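To: Dullon Center Tenants List
From: Letay Demissie, Building Services
Date: Monday, April 11, 2022
Subject: Re: Kitchen use and room bookings, second floor

Dear colleagues,

Thank you to those who responded to the March notice. The message from Vernon Hiebert is quoted below, as several of you raised the same points with me by telephone.

> From: Vernon Hiebert
> To: Dullon Center Tenants List
>
> Could Building Services please confirm whether the second floor
> kitchen is included in the new booking system, or only the
> meeting rooms? Our staff arrived for a lunch on Thursday and
> found that another tenant had reserved the adjoining room until
> three. We had assumed the two went together.
>
> I would also ask who pays for the paper goods. Iltness has been
> billed twice and we would prefer to see it on one statement.
>
> Vernon Hiebert
> Office Manager, Iltness

The responses of Building Services are as follows.

1. Kitchen

The kitchen is not part of the booking system and remains open to all tenants during building hours. The adjoining room, Room 29, must be reserved separately. A reservation for Room 29 does not give the holder any right to close the kitchen to others. The sign on the connecting door has been corrected.

2. Paper goods

Cups, napkins and hand towels are now a shared cost, divided by floor area and shown on the quarterly statement. Tenants will no longer be billed separately. The duplicate charge to Iltness has been reversed, and the credit of $78 will appear on the next statement. Please send any remaining billing questions to Chiến Mạch in Accounts.
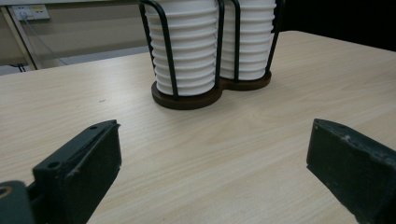

3. Room bookings

Reservations may be made up to 42 days in advance. Standing weekly reservations entered before the change will be honored through the end of the present lease quarter, after which they must be entered again. A room that is not claimed within 20 minutes of the start time may be released to another tenant — please call the front desk if your party is delayed.

Zewditu Seyoum of Ejigu asked whether outside guests may use the rooms without a tenant present. They may not. The tenant making the reservation is responsible for the room until it is handed back.

4. Furniture

Tables may be moved within a room but should not be taken into the corridor. Please return them to the layout posted inside the door. Hot dishes should be placed on a mat, and spills wiped up promptly with a soft cloth. Abrasive cleaners are not permitted on the light wood tops.
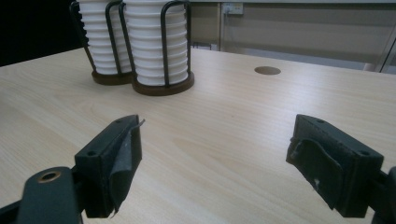

Tabletop, light wood finish.

Damage of any kind should be reported to Mekdes Alemneh at the front desk on the same day. Normal wear is not charged to tenants.

A revised copy of the house rules will be placed in each mailbox before the end of the month. Clultell has asked for additional copies for its new staff, and other tenants may request the same by replying to me directly and not to the full list.

Sincerely,

Letay Demissie
Building Services
Dullon Center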